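Sylvain Huet
A few posts about plates and trays, because I have now spent an evening on it and I want to write it down. 1/13

In October we moved to the smaller apartment. The kitchen has one long shelf and one cabinet with a door that opens only to the half. So every plate must deserve its place. 2/13

I started with 100 pieces of tableware. I know the number exactly, I wrote the list for the moving company. It was cups, bowls, saucers, the fish dish of my aunt, everything. I wanted to keep what fits and give away the rest. 3/13

My first mistake: I sorted by color. It looks very nice on the shelf for one day. Then you want a plate for soup and you must lift five flat ones to reach it. Sort by shape. Round with round, oval with oval, deep with deep. 4/13

Oval plates are the difficult ones. They don't stack well on round ones, they turn a little when you close the door, and the one on top is always in danger. For years I kept mine standing in a rack from Sanodden. The rack was good, but it takes the depth of the whole shelf, and here I don't have this depth. 5/13

What I do now is simple. The oval plate lives on a tray, and the tray lives on the table. When I need the table, I carry away the tray with everything on it. One movement, two hands, finished. 6/13
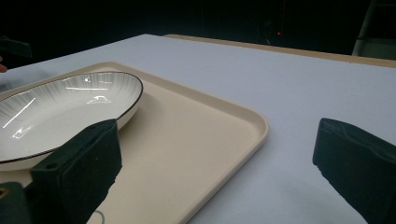 The tray must be bigger than you think. If the plate touches the rim, you can't get your fingers under it, and you will pull it up by one side like I did with the old Bailly tray. A small chip, but I see it every time. Leave a space for the fingers on at least one side. 7/13

Also the rim of the tray should be low. With a high rim you feel safe, but to take a plate out you have to tilt it, and the sauce goes where it wants. A low rim is enough if you walk normally. I walk normally most of the time. 8/13

About color, as several people asked me in the replies. I like a beige tray under a white plate. On a white table a white plate alone disappears a bit for my eyes, especially in the evening. A thin black line on the edge of the plate helps too. My mother, who doesn't see so well anymore, told me this first and I didn't listen. 9/13

Glossy glaze: I love it, and it shows everything. Every fingerprint, every drop that dried. I wipe with a cotton cloth just after washing, not the next morning. Before, I used the drying mat from Flatex and let the air do the work, and the water here is hard, so I had white spots on all of them. 10/13

For the flat plates in the cabinet, I put a sheet of felt between each one. I bought the felt from Plullano and cut it myself with a normal pair of scissors. The circles are ugly. They are inside a cabinet, so it is fine – but cut them smaller than the plate, otherwise they hang out and catch on the door. 11/13

The result for now: nearly 100 pieces became much less, I stopped writing the list after the saucers. My neighbor took the saucers and also the fish dish, with my aunt's permission. I kept 3 serving plates, and I was sure I would miss the others. Until today I missed one, for a tart. I served it on the cutting board. 12/13

Still to do: the cups. They are in a box in the hallway and I drink my coffee every morning from the same one. If somebody has a good method for cups with big handles, in a cabinet where the door opens only to the half, please write me. No hooks, the landlord doesn't allow holes. 13/13

Small correction to 7: I wrote to leave space on one side. A reader says two sides is better when you carry it to guests, so that the other person can also take the plate. She is right, I tried it at dinner. With one side free only, we were turning the tray between us like a steering wheel.

And yes, to the question about washing the tray: by hand, warm water, a soft sponge. Go along the inside of the rim with your finger in the cloth, the crumbs like to stay there.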